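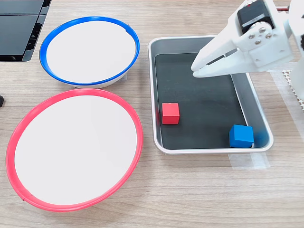

2 min read

Our club bought the Urbridge sorting kit in April, and I've been meaning to write it up ever since. I help out at the Ridport after-school robotics club, mostly middle schoolers, and we wanted something the kids could wreck a little without anybody crying over it.

So what do you get? The arm, a box of small wooden cubes, and the lesson cards. The bowls and the steel tray are our own (a white bowl with a blue rim, one with a red rim, and a tray with a black mat in the bottom). Red cube goes to the red bowl, blue cube goes to the blue one, and that's the whole first lesson!

I love the gripper. The fingers are long and tapered, so kids can see right where the tips are headed, and the screws on the side are out in the open where small hands can get at them. Seul-gi Lim had it apart and back together in 25 minutes with the card propped up next to her.

The mat is worth adding, by the way. Our first few tries on bare steel were a mess, with cubes skating all over the place. Tape your tray down too. We use clear tape and replace it every couple of weeks.

Gripes? The lesson cards skip from "pick up a cube" to "sort 100 cubes" with hardly anything in between, and Tae-yang Chae ended up writing three extra cards for us. A cube shoved up against the tray wall is also really hard to grab, and the cards never mention it. And I wish the power cord were longer.

Would I buy it again? Yep, and we're getting a second one this fall so the line gets shorter. Four stars from me, five from the kids.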